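Flesov Bowls and Stands: data card

Version 2, dated Sunday, January 6, 2019

What this is

Flesov is a collection of short recordings about bowls, the wire stands that hold them, and the table they all live on. It holds 2,164 entries. If you came here hoping for plates, they have been moved to Herkell, where they are somebody else's problem.

The subject sounds narrow until you have tried to put a round bowl on its side in a wire stand and have it stay. Shops sell these stands by the thousand and print no instructions. We have now spent two winters on the matter and could write the leaflet, though it would be a long one and would contain some complaining.

Each entry covers a single go at one task: putting a bowl into a stand, taking it out, or turning it so that the opening faces another way. The notes with each entry say which bowl, which stand, which way the opening faced at the end and whether the thing stayed put for a slow count of five.

The bowls

All the bowls are small enough to hold a modest breakfast. The teal one appears far more often than the others, partly for its colour, which is easy to find against pine, and partly out of favouritism. Glossy glazes are overrepresented. Matt ones were bought in February, photographed badly, and left out of this version.

Chipped bowls stay in the collection and are marked "chipped" in the notes. Cracked ones are retired to hold paper clips.
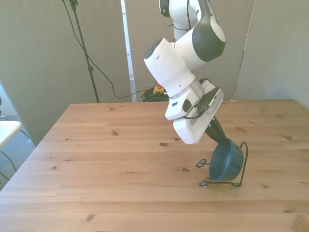 The stands caused most of the arguments. A plate stand and a bowl stand are the same object until you put a bowl in one, at which point you learn which you paid for. In the notes, "stand" means anything made of bent wire and meant to hold crockery up for display. The curly bits at the bottom are called feet throughout, even where they are plainly there for decoration and do very little standing.

Stand names in the early entries follow the supplier's catalogue, which used Edet for two different shapes. We have split these into Edet tall and Edet low. A handful may still be wrong – if you find one, the shape in the recording wins over the name in the notes.

The table

Everything takes place on pale pine with knots in it. We thought about covering it with a cloth and decided against, having seen what wire feet do to a cloth. The boards give a wire stand very little grip, and a stand that shuffles a finger's width when the bowl goes in is marked "walked". This is a real category and a popular one.

There are also entries marked "bare", in which only the tabletop is of interest. They are there for people who want to know what the wood looks like without crockery on it. Several people have asked for more of them, which was a blow to those of us who chose the bowls.

Knots are not labelled. An early plan to give each one a number was dropped after 4 evenings, when it was found that we disagreed about what counted as a knot and what was merely a dark patch with ambitions. 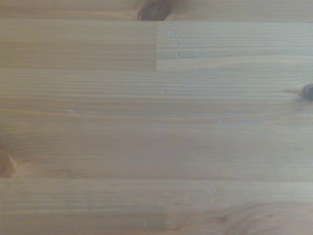
Can the joints between the boards be used as a ruler?

Only if you measure your own reference first. The boards were never meant to be the same width, and the notes give no sizes for them.

Files and notes

One folder per entry, with the recording and a plain text file of notes beside it. The fields in the notes are, in order: bowl, stand, task, opening, stayed, remarks. Remarks are free text and vary in temper. Some were written late in the day and should be read kindly.

Known faults

The field "opening" uses left and right as seen from the long side of the table. Entries in the Benanard folder use the short side – they were made before we agreed, and changing them is on the list.

"Stayed" was filled in by eye. A bowl that rocked and then settled counts as stayed. A bowl that settled and then rocked does not.

Duplicates exist. Please report them with both folder names, as one folder name tells us very little.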